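Home & Workplace Technology | News releases

Nallalcombe, 2020-06-27

CAN A ROBOT CLEAR THE TABLE YET? ILTAR OPENS ITS KITCHEN TRIALS TO LOCAL HOUSEHOLDS AND CAFES

Iltar, the Nallalcombe workshop that has spent the past 30 months teaching pairs of robot arms to do ordinary chores, is inviting local households, cafes and small shops to tell it which jobs they would most like to hand over, and to come and see for themselves how far the machines have got.

The short answer, and we would rather give it at the top than leave you hunting for it, is that they have got some of the way. Our arms can pick up a cup from a clear table and put it down somewhere else, and on a good morning they will do it over and over without any fuss at all. Ask them to wipe up spilt porridge, fold a fitted sheet or find the lid that belongs to a particular tub, and you will be waiting a good while longer - we certainly are.

The open trials will run through August at our rooms in the old Pemarell building, with places for 8 visitors at a time. Each visit lasts two hours, including tea, and there is no charge. Visitors will be able to set out the table themselves, choose the job and watch the arms have a go. Please do bring something from your own kitchen if you like. We have grown very used to our own crockery by now, and so have the machines, and a strange mug with a big handle does everybody good.

The trials are supported by Dewulf, which runs seven cafes and farm shops in the area and has kindly lent us its list of the small jobs that eat up a working day. Clearing tables came first, followed by restocking shelves and sorting returned bottles. None of these sounds very grand, we know, but they are the chores that keep people on their feet long after closing time, and we would dearly love to take a few of them away.
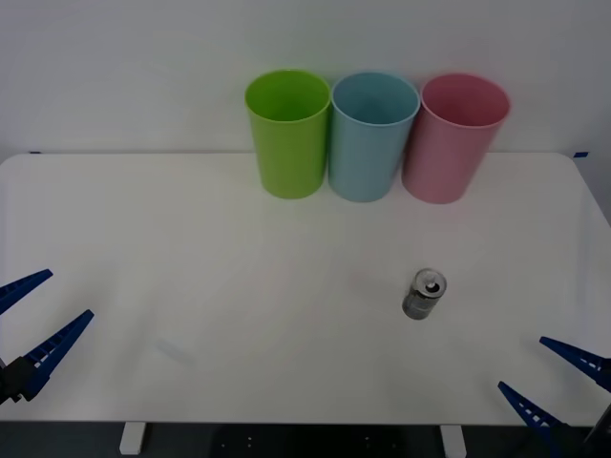
Clearing up after drinks is the job we have worked on hardest, and it is the first one most visitors will see. It asks a good deal more of a machine than you might suppose. Three plastic cups in green, blue and pink, standing nearly rim to rim against the wall, leave very little room for a gripper's fingers to get in between, and an opened can out on its own in the middle of the table is easier to reach but may still have something left in it. A person judges all that without a thought. Our arms need a great deal of practice at it, and they are still slower than a tired waiter at the end of a long shift.

We make no promises about when you might have one of these at home, and we are not taking orders. What we should like, very much, is your company and your opinion, including the blunt kind.

Places can be booked at the Iltar front desk in Nallalcombe or by post, marking your envelope "Kitchen trials". Members of the press are welcome on any of the visits and are asked to let us know beforehand, so that we can put out another chair.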